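# „Am Anfang haben wir nur Klötze verschoben“

Die Robotik-AG trifft sich mittwochs nach der sechsten Stunde. Geleitet wird sie von Teodora Milošević, die Physik und Technik unterrichtet. Zum Gespräch am 19. Mai sind außerdem Lejla Stoyanova und Damian Szulc gekommen, beide aus der zehnten Klasse. Im November tritt die Gruppe beim Schülerwettbewerb in Litutau an, in der Kategorie Greifen und Ablegen.

Die AG hat derzeit neun Mitglieder. Angefangen hat sie mit fahrenden Robotern, die einer Linie folgen. „Das konnten irgendwann alle“, sagt Milošević. „Die Älteren wollten etwas mit einem Arm machen, und da war ich selbst erst einmal Anfängerin.“ Der Förderverein gab 700 Euro dazu, den Rest zahlte die Firma Brullano, ein Maschinenbaubetrieb aus dem Nachbarort. Von dort kommt auch Spyros Zupan, der die Gruppe einmal im Monat besucht und bei der Mechanik hilft.

Den Arm haben die Schülerinnen und Schüler selbst zusammengebaut. Szulc war dafür zuständig, die Servos einzustellen. „Man muss jedem eine Nummer geben, bevor man ihn einbaut“, erklärt er. „Ich habe zwei mit derselben Nummer eingebaut. Dann haben beide auf denselben Befehl reagiert, und wir mussten alles noch einmal aufschrauben.“ Das habe einen ganzen Nachmittag gekostet.

Die Aufgabe im Wettbewerb klingt einfach: Gegenstände verschiedener Form sollen gegriffen und an einer anderen Stelle abgelegt werden. Welche Gegenstände das sind, erfahren die Teams erst am Wettkampftag. Deshalb übt die Gruppe mit allem, was sich findet, von Bauklötzen bis zu Spielzeuggemüse.

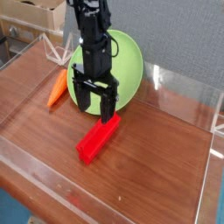
„Lange Teile sind schwieriger, als wir dachten“, sagt Stoyanova. „Wenn man so einen Klotz nicht in der Mitte nimmt, kippt er beim Anheben nach unten weg. Und wenn er schräg liegt, muss sich erst das Handgelenk drehen.“ Bei der Möhre komme hinzu, dass sie an einem Ende dünner sei. Der Teller sei ein eigener Fall. „Den kann man eigentlich nur am Rand fassen. Da sind wir noch nicht weit.“

Gesteuert wird der Arm auf zwei Wegen. Zunächst führt ihn jemand von Hand über ein Steuergerät, und der Rechner zeichnet die Bewegungen auf. Mit diesen Aufnahmen wird dann ein Programm trainiert, das die Bewegung allein ausführen soll. 93 Durchgänge hat die Gruppe bisher gespeichert. Zupan hätte gern deutlich mehr. Milošević sieht das gelassener: „Mir ist lieber, sie schauen sich die schlechten Aufnahmen an und überlegen, was daran schlecht ist.“

Ob man schlechte Durchgänge löschen soll, darüber gab es in der AG Streit. Szulc war dafür. Stoyanova wollte die behalten, bei denen der Greifer erst danebenfasst und dann korrigiert. „So etwas passiert im Wettbewerb ja auch“, sagt sie. Jetzt gibt es zwei Ordner, und im Juni wollen sie beide Varianten gegeneinander testen.

Die durchsichtigen Wände um die Arbeitsfläche waren eine Bedingung der Schule. Ermira Yordanov, an der Schule für Arbeitssicherheit zuständig, hatte verlangt, dass niemand aus Versehen von der Seite in den Arbeitsbereich greifen kann. „Am Anfang fanden wir das übertrieben“, sagt Szulc. „Inzwischen ist es praktisch, weil nichts mehr vom Tisch rollt.“ Ein Nachteil seien die Spiegelungen, wenn die Sonne ins Zimmer scheint. Dann lassen sie die Rollos herunter.

Was nach dem Wettbewerb kommt, ist offen. Stoyanova möchte ein Praktikum bei Brullano machen, Szulc denkt eher an Informatik. Milošević sucht Nachwuchs aus den Klassen sieben und acht. Wer mitmachen will, kann mittwochs ohne Anmeldung vorbeikommen. Programmieren muss man dafür nicht können, sagt sie, „aber einen Schraubendreher sollte man halten wollen“.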